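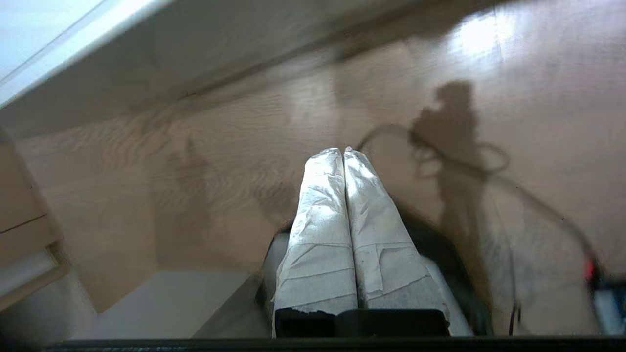

Figure 3. Gripper with wrapped fingers over the wooden floor, wrist view.

4.2 Equipment and running costs

Planning for the arm started in April with a single budget line. We split it into purchase, spare parts and consumables after the first quote from Ollier, which covered the arm and controller but left out fingers, mounts and cabling. Adding these raised the quote by 113 euros per station, and we planned for two stations.

Finger wrapping (Figure 3) is booked as a consumable. Off-white covering goes over both fingers and is replaced when it no longer holds. Molded pads from Drelline were priced as an alternative at 88 euros a pair. We did not order them for the first budget period - the lead time was longer than the period itself.

Cables were harder to plan. The quote assumed a fixed bench, while our work is done at furniture in ordinary rooms, where the cable has to reach across open floor.
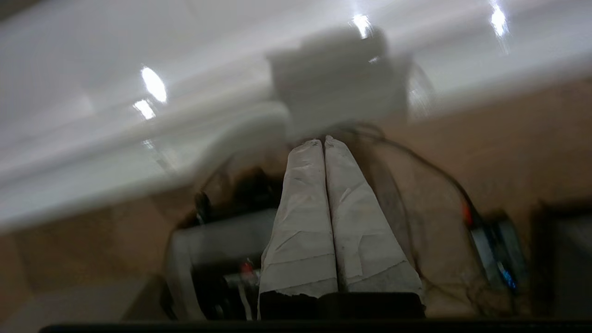

Saarinen argued at the planning review that spare cables should be bought with the arm and not charged to repairs later, as a station waiting for a part still costs staff time. We followed this advice and moved the cables to the purchase line. Spare fingers went the same way.

The second station was put out to two suppliers, Hirvonen and Grasilo. Their base prices were close, and the difference lay in the service terms. Grasilo charged for each visit. Hirvonen asked for a yearly fee that included travel. 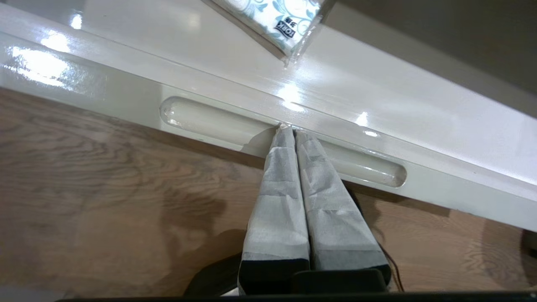

We chose the yearly fee, mainly to keep the repair line fixed. The cost of furniture was left out of the station price, as tables and drawers can be shared between projects. Insurance was also left out and is paid by the department. Section 4.3 gives the hours needed for setup and operator training.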